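Tension de cordage : perte entre la pose et le match, comment la mesurer ?

Posté par Cirkdale — rubrique Tennis / Matériel

Bonjour,

Je joue deux à trois fois par semaine, surtout sur terre battue, avec un monofilament polyester posé à 24 kg sur les montants et 23 kg sur les travers. La raquette est cordée par le club de Costovar sur une machine électronique à tension constante. Au bout de quatre ou cinq heures de jeu, la balle part plus long et je raccourcis mes frappes pour compenser.

J'ai relevé la fréquence du tamis avec une application de téléphone, en tapant sur les cordes avec le manche d'un tournevis. Les valeurs varient d'une mesure à l'autre et je ne sais pas quelle part de l'écart vient de la méthode. Deux points à éclaircir :

— la perte de tension d'un polyester est-elle surtout liée au temps ou au nombre de frappes ?
— existe-t-il un moyen correct de la suivre chez soi, sans acheter un appareil de laboratoire ?

Merci d'avance.

Reinhold Ehlers

Les deux facteurs jouent, à des moments différents. Dans les premières heures après la pose, le monofilament se relâche seul, raquette dans la housse. La courbe s'aplatit ensuite, et ce sont les frappes qui font le reste, avec en plus une perte d'élasticité que la tension seule ne montre pas. Un cordage peut donc afficher une valeur acceptable et ne plus rien renvoyer.

Pour la mesure, la fréquence est une bonne grandeur à condition de fixer tout le reste. Retirer l'antivibrateur. Tenir la raquette par le bout du manche, entre deux doigts, tamis vers le bas. Frapper au centre, toujours avec le même objet léger. Faire cinq relevés, écarter le plus haut et le plus bas, garder la moyenne. Ne pas comparer deux raquettes de tamis ou de plan de cordage différents : la fréquence dépend aussi de la surface et de la masse des cordes.

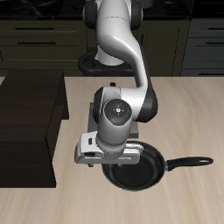 Bras articulé et pince parallèle au-dessus d'un plan de travail clair.

La première mesure doit être faite le jour de la pose, sinon il n'y a pas de référence. Je note ensuite la valeur avant chaque séance, à température ambiante. Une raquette restée dans un coffre de voiture en décembre donne un relevé inutilisable tant qu'elle n'est pas revenue à celle de la pièce.

Sur mon dernier jeu de cordes, j'ai arrêté le suivi à 1 480 frappes comptées au lance-balles, réparties sur plusieurs séances. La baisse était nette au début, puis lente. Pour un joueur qui cogne, je conseille de couper le polyester sur un critère de fréquence fixé à l'avance, sans attendre la casse.

Dernier point : demander au cordeur si la machine a été étalonnée récemment. Un écart de 1 kg au tirage n'a rien de rare et il fausse toute comparaison entre deux poses.

Brandes_73

Perso je ne mesure rien, je change tous les mois et ça va très bien. Essaie de monter d'un kilo à la pose, tu verras.

Rinness

D'accord avec Reinhold sur le protocole, moins avec le conseil de monter d'un kilo : sur un polyester déjà à 24, le bras encaisse et la perte initiale sera au moins aussi forte. J'irais plutôt vers un hybride, multifilament en travers, ou vers un prétirage léger si le cordeur le pratique.

Pour l'application, désactiver la réduction de bruit du téléphone quand c'est possible. Chez moi elle coupait le début du son et l'affichage sautait d'un relevé à l'autre. Depuis, l'écart entre deux mesures successives ne dépasse plus 2 Hz.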